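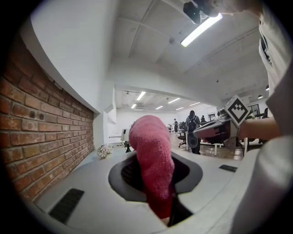
Pink towel in the opening, hand-held gripper at right.

May, late afternoon

Spent the day on the towel task and the numbers that go with it. The question for this block is narrow: does a policy trained on hand-held gripper demonstrations degrade more on soft objects than on rigid ones when the target is a recess with a rim? My guess going in was yes, and mostly at the release.

Current split for Tumeddale is 74 towel demonstrations held out for evaluation and more than 3,000 in the training pool across all objects. Bảo reran the segmentation overnight. He now cuts at first contact with the rim and again at finger opening, and the middle segment is where the variance sits. With rigid objects the pose of the gripper predicts the pose of the object well enough. With terry cloth it does not. The top of the bundle can stand up while the lower end goes anywhere.

Tried the 20-frame history instead of the single frame. Validation loss moved a little. I don't trust it yet, as action error is a weak proxy on this task. Two trajectories can differ by several centimeters at the wrist and leave the cloth in the same place.

Marker tracking: the wide lens stretches everything toward the border and the pose estimate gets noisy out there. Radomir Karagiannis wants to recalibrate per session. I would sooner fit the distortion once, fix it, and reject detections past a radius. We agreed to run both on the same 34 clips and compare reprojection error before arguing further.

Notes for tomorrow:
Casis config still has the old crop. Change it before launching anything.
Label "partly inserted" as its own class. Binary success hides the case I care about.
Ask Bảo whether the Pullum baseline used gripper width as an input. The write-up is vague on this.

Release height is still the variable I would bet on. Will plot it against outcome once the labels are redone.

Comments (3)

bkieu: Width was an input for Pullum, yes. Normalized per device, so don't compare raw values.

R. Karagiannis: A radius cutoff throws away most of the approach phase. Check how many detections survive.

cao_m: Are you splitting by session or by clip? By clip will leak the background.

Search this journal Enter keywords Go

Contact | Copyright Tumeddale notes | Back to top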